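제3장 시범은 어디서 오는가

학습 알고리즘 얘기는 4장부터. 여기선 그 앞단계, 예제 모으는 일만 다룬다. 지루하다고 건너뛰는 사람 많은데 나중에 꼭 돌아오게 된다.

Tresitz 과제부터 보자. 처음 모은 시범이 3302개. 그중 학습에 쓴 것은 2077개. 나머지는? 시작 시점이 빠졌거나, 손 관절값과 영상의 시간이 어긋났거나, 작업자가 중간에 딴 동작을 했거나. 버린 이유를 적어 둔 파일이 따로 있었는데 절반은 빈칸이었다. 이러면 다음 수집 때 뭘 고쳐야 할지 알 길이 없다. 기록 양식은 3.4절에서.

용어 정리. 시범(demonstration) 하나는 시작 자세에서 종료 조건까지의 관측과 행동의 기록. 에피소드라고도 부른다. 책에서는 둘을 섞어 쓰겠다. 세션은 같은 장소, 같은 작업자로 이어서 찍은 에피소드 묶음. Grisus 형식에서는 세션 머리말에 작업자 번호가 들어가고 Hoarau 형식에는 없다. 둘을 합칠때 여기서 자주 깨진다.

혼자 하는 작업은 비교적 쉽다. 컵 집기, 서랍 닫기. 사람과 같이 하는 작업이 문제. 맞은편 사람도 움직이니까 같은 초기 상태라도 결과가 갈린다. 상대가 먼저 들면 판이 기울고, 로봇 쪽은 그걸 따라가야 한다. 그래서 상대를 바꿔 가며 모은다. Tellano 세트는 상대역 14명. 키 큰 사람, 성질 급한 사람, 말없이 놓아 버리는 사람까지. 한 명하고만 찍은 데이터로 학습하면 그 사람 버릇을 외운다.

맞들기 작업에서 기록할 항목은 다음과 같다.
양손 관절 각도와 손목 자세
머리 쪽 카메라 영상
들기 시작, 이동, 내려놓기의 구간 표시
상대역 번호, 신호를 말로 주었는지 여부
실패면 실패라고, 이유 한 줄

힘 센서가 있으면 물론 넣는다. 없어도 시작은 할수 있다. 다만 영상만으로는 누가 무게를 더 받치고 있는지 구분이 안 되므로, 그걸 배우게 하고 싶다면 처음부터 센서를 달 것. 나중에 붙이면 앞에 모은 건 못 쓴다.

파지 방식도 미리 정해 둬야 한다. 손가락을 위에 하나 얹고 나머지로 밑을 받치는 식인지, 손바닥으로 떠받치는 식인지. 섞여도 되지만 섞였다는 표시는 있어야 됀다. 표시 없이 평균을 내면 이도 저도 아닌 손 모양이 나온다. 3.2절에서 구간 표시부터 시작한다.

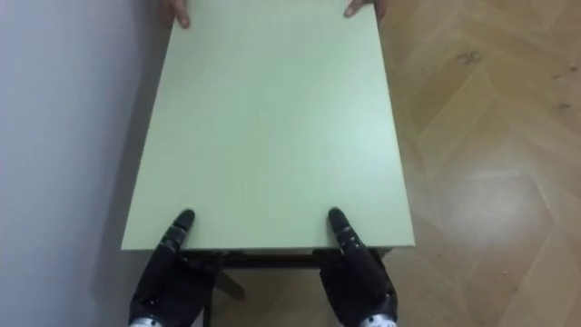
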